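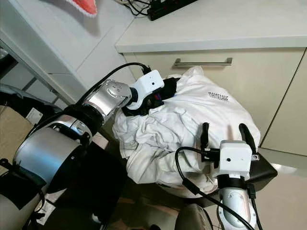 Robot Cell Maintenance, Unit 4
Looking after the two-arm laundry cell
Notes by Drita Vidmar, Astthorpe campus

Read these notes before the Tuesday practical. Bring safety glasses, a torch and your logbook. You will work in pairs, and both names go on the check sheet.

4.1 What you are looking after

The cell has two arms, each with a gripper on the end and a cable running from the gripper back along the outside of the arm. It picks up clothing and household linen from a pile. None of this is heavy work for the arms. Most faults come from three places: the cables, the gripper fingers and the lint.

The controller keeps an hour count. At the start of term it read 1,397. Write down the reading each time you open the cell and each time you close it.

4.2 Making the cell safe

Do these steps in order, even for a quick look.

1. Let the running task finish, or press Hold on the pendant.
2. Open any gripper that is holding cloth. Keep a hand under the cloth so it doesn't drag on the fingers as it comes free.
3. Send both arms to the park position at slow speed.
4. Press the emergency stop and switch off at the isolator.
5. Fit your lock and tag.
6. Wait 5 minutes before you touch any connector.

If an arm can't be parked, leave it where it is and call the instructor. Do not push on a joint to move it out of the way.

4.3 Cables

The gripper cable has to be long enough for the wrist to turn all the way in both directions. That leaves a loop hanging out from the arm when the wrist is near the middle of its travel, and a loop can catch on a sleeve, a drawer handle or the other arm. Too little slack is worse. The pull goes straight into the connector, and the first sign is usually a gripper that drops out for a moment at one wrist angle and comes back by itself.

To check the slack, switch back on following sheet 2, stand outside the marked line and have your partner jog the wrist slowly to each end. Watch the connector. The cable should never go straight. Then jog the elbow and watch where the loop goes. If it comes near the work, shift the tie along the forearm by a few centimetres and try again.

Use hook-and-loop ties only. Zip ties cut into the jacket, and we had to replace a cable last November for that reason. Spare cables are in the Angelovski drawer, bottom left.

4.4 Fingers

With the power off and locked, look at both fingers of each gripper from the front and from the side. Feel along the inside face with a clean fingertip. A nick you can barely see will pull a thread. Light marks can be dressed with 600 grit paper, used wet, then wiped dry. Deeper ones mean a new finger. Always change fingers in pairs, and write the side (L or R) on the old ones before they go in the scrap bin.

After a finger change, run the open and close calibration from the Narura menu. Test on a single flat tea towel first, then on something thick like a folded sweatshirt, then on a heap. A gripper that holds the towel but lets go of thick cloth is most likely closing with too little force. Check the setting before you change any parts.

4.5 Lint

Brush the finger mounts and wipe down the joint covers with a dry cloth. Vacuum the floor at the base of each arm. No compressed air: it drives lint past the seals. White cotton sheds a lot when it is new, so the cell may need brushing up to twice a shift in a week of new stock.

4.6 Work area

Power strips and leads stay out of reach of both arms. Keep drawers and doors near the cell shut while it runs. Chairs and stools that hold the work should be set on their floor marks. If one has been moved, put it back before you restart.

4.7 Restart

Take off your own lock, no one else's. Run one full cycle at slow speed with a hand near the stop, then go to normal speed. Fill in the hour count and sign.

Reading for next week: Cukbridge workshop manual, the chapter on joint brakes. Check sheets are due at the end of the practical.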